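**Caderno de portabilidade — Tollow, build de junho**
Sábado, entrada da manhã e continuação à tarde

Retomo o ponto onde o Győző deixou na entrada anterior: o cliente móvel do Tollow arranca sem erro no pacote para a loja da Mernevier, mas o serviço de sessão recusa a conta se o perfil etário vier vazio. A versão de PC não tem este problema porque o campo é preenchido no registo. No telemóvel o campo é opcional até ao primeiro emparelhamento, e o módulo de limites de tempo lê-o antes disso.

Reproduzido três vezes com conta limpa. Sequência:

1. Instalar, abrir, aceitar termos.
2. Saltar o ecrã de perfil.
3. Entrar no tutorial e sair antes do primeiro posto de controlo.
4. Reabrir. O servidor devolve `profile_incomplete` e o cliente fica no ecrã de carregamento.

Não há mensagem para o jogador. O código de erro chega ao cliente e é descartado em `SessionGate`, que só trata `banned`, `maintenance` e `version_mismatch`. Acrescentei um ramo genérico que mostra o código e volta ao ecrã inicial. É remendo; a correção certa é no servidor e fica com a Emese.

**Limites de tempo**

A loja exige que o relógio de sessão seja do lado do servidor e que o aviso apareça antes do corte. O Tollow usava o relógio do dispositivo com correção à entrada. Passei para o contador do servidor, com sincronização a cada 300 segundos e interpolação local entre leituras. Ao suspender a aplicação o contador local pára e o do servidor continua até expirar o heartbeat. Na retoma há um salto visível no mostrador, para a frente. Aceitável segundo a Réka, desde que o aviso não dispare duas vezes.

Disparava duas vezes. O evento estava ligado ao valor e devia estar ligado à transição. Corrigido, teste escrito (`playtime_warning_fires_once`), passa em Android e no simulador. Falta dispositivo físico com iOS.

**Emparelhamento**

Medições com o Dobos a fazer de matchmaker em modo de laboratório, bots sem renderização, mapa pequeno:

| Clientes | Latência mediana de entrada | Falhas |
|---|---|---|
| 50 | normal | nenhuma |
| 200 | normal | nenhuma |
| 3000 | degradada | fila bloqueia |

Não anoto os valores de latência porque o registo estava com resolução errada (segundos inteiros) e só dei por isso no fim. Repetir segunda corrida com `--log-ms`. O bloqueio da fila, esse, é real: o Dobos mantém um único mutex para todas as regiões. Com poucos clientes não se nota. O Győző já tinha aberto nota sobre isto na primavera e ficou por fazer.

Experimentei separar a fila por região sem mexer no resto. Compila, e o caso de 3000 deixa de bloquear, mas os grupos com jogadores de regiões diferentes ficam órfãos. Um grupo misto precisa de duas filas ao mesmo tempo e a ordem de aquisição não está definida. Deixei em ramo à parte (`dobos/split-queue`), não fundir.
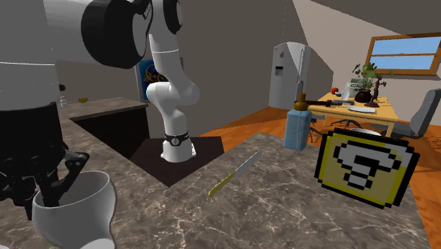
Quanto ao cliente, o consumo de memória na entrada em partida continua acima do limite que pusemos para os aparelhos de gama baixa. O pico vem do carregamento simultâneo do átrio e do mapa. O átrio só é libertado depois do primeiro quadro do mapa, o que evita o ecrã preto mas obriga a ter os dois em memória. Alternativas consideradas:

- libertar o átrio antes e mostrar imagem fixa durante a carga;
- carregar o mapa em dois passos, geometria primeiro e vegetação depois;
- baixar a resolução das texturas do átrio neste perfil de aparelho.

A terceira é a mais barata e não toca no fluxo. Aplicada. O pico desceu, ainda não o suficiente. A primeira resolve de certeza, mas o Ferenc não quer outra imagem fixa antes da partida. A segunda depende do formato de pacote e fica para depois da submissão. Decisão adiada para a reunião.

**Textos e classificação**

A revisão da loja devolveu a ficha com duas observações:

- as descrições das armas na enciclopédia do jogo não coincidem com o questionário de classificação etária;
- o efeito de eliminação no modo por equipas é diferente do que consta no vídeo enviado.

A segunda é culpa nossa. O vídeo foi gravado com o Zostetent desligado, e é ele que troca as partículas por perfil regional. Com o Zostetent ligado o efeito é a dissolução em luz, sem vermelho. Pedi ao Cameron Haldane que regrave com o build correto e que anote o hash no nome do ficheiro. A primeira precisa de alguém que leia as descrições todas contra o questionário. São mais de 200 entradas e parte delas está só em húngaro. A Réka fica com as húngaras.

Verifiquei de caminho que o Zostetent não cobre o modo espectador. Quem assiste vê as partículas do perfil do servidor e não as do seu. Se um espectador em região restrita entrar numa partida alojada fora, vê o efeito original. Isto chumba na revisão se alguém o experimentar. Registado com prioridade alta.

**Migração de contas**

Testado só o caminho feliz: conta antiga, inventário pequeno, sem compras. O inventário transita, as estatísticas também, a lista de amigos fica vazia. A Emese diz que é esperado, porque a lista vem de outro serviço e só é preenchida no segundo arranque. Confirmei: ao segundo arranque aparece. O jogador não sabe disso e vai abrir pedido de suporte. Sugeri forçar uma atualização no fim da migração. Contas com compras ficam por testar até termos acesso ao ambiente de pagamentos da Mernevier.

**Pendentes**

- [ ] Emese: valor por omissão para o perfil etário no servidor
- [ ] Győző: ordem de aquisição para grupos mistos no Dobos
- [ ] Cameron: regravar vídeo com Zostetent ligado
- [ ] Réka: descrições em húngaro contra o questionário
- [ ] eu: repetir a corrida de carga com registo em milissegundos
- [ ] eu: partículas no modo espectador
- [x] aviso de tempo duplicado
- [x] ramo genérico em `SessionGate`

17h40. Deixei a corrida de 200 clientes a repetir durante a noite, já com `--log-ms`. O disco do servidor de registos tem pouco espaço; se parar, apagar os despejos antigos de `lobby/` e relançar com a mesma semente.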